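El brazo no se cansa, pero la mesa la recoge alguien

Opinión. 2018-02-09

Trabajo en la sección de preparación de Skestis desde hace 12 años. En septiembre instalaron los primeros brazos en las mesas de clasificación, y desde entonces me han preguntado muchas veces si estoy a favor o en contra. Me parece una pregunta mal hecha. Los brazos ya están ahí y no los va a retirar nadie. Lo que se puede discutir es cómo se reparte el trabajo que queda, quién lo decide y cuánto se paga.

El trabajo de mi sección consiste en sacar piezas pequeñas de una bandeja, mirarlas, orientarlas y dejarlas en su recipiente. Dicho así parece poco. Después de una jornada entera duelen las muñecas y el cuello, y quien lleva años haciéndolo suele tener algún informe médico en un cajón. Costel Bratu pidió el cambio de puesto dos veces antes de que llegara la primera máquina. No voy a defender esas tareas por nostalgia.

Ahora bien, la dirección presentó el proyecto con una frase que se repitió en todas las reuniones: el robot hace lo repetitivo y la persona hace lo interesante. En la práctica, la persona coloca las piezas donde la pinza pueda alcanzarlas, retira las que se quedan a medio camino y vuelve a poner en marcha el ciclo. Eso también es repetitivo. Además obliga a seguir un ritmo que marca otro.
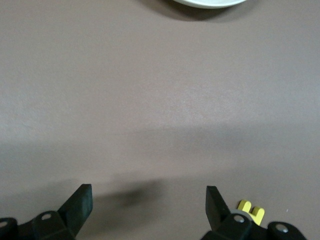 Una pinza de dos dedos tiene un ancho de apertura y unos ángulos de entrada que hay que respetar. Quien prepara la mesa acaba aprendiendo esas medidas sin que se las enseñen en ningún curso. Laine Ots, del turno de tarde, sabe en qué posición una pieza pequeña va a dar problemas antes de que el brazo baje. Ese conocimiento no figura en su categoría profesional. Sigue cobrando como clasificadora y el puesto ya es otro.

En la planta de Ralholm lo hicieron de otra manera. Allí probaron los brazos durante 20 semanas con la gente de cada mesa, y fueron los propios operarios quienes decidieron qué referencias pasaban a la máquina y cuáles no. Rafail Spanos, que estuvo en aquella prueba, me contó que el plan inicial tenía 49 referencias y que varias se quedaron en manual porque prepararlas para el robot costaba más tiempo que clasificarlas. En Skestis se automatizó la lista completa y luego hubo que deshacer parte del camino.

También ha cambiado el trato entre compañeros. Antes trabajábamos frente a frente y se hablaba. Ahora cada uno atiende 2 mesas y pasa buena parte del turno mirando en otra dirección. No se puede poner en una hoja de costes, pero los nuevos aprenden menos y tardan más en preguntar.

Pido cosas concretas. Que la atención a los brazos tenga categoría propia y salario acorde. Que el ritmo lo pueda bajar quien está en la mesa, sin llamar al encargado. Que las paradas se registren con su causa y que ese registro lo vea también la plantilla. El convenio se vuelve a negociar este año y ninguno de esos puntos aparece todavía en el borrador de la empresa.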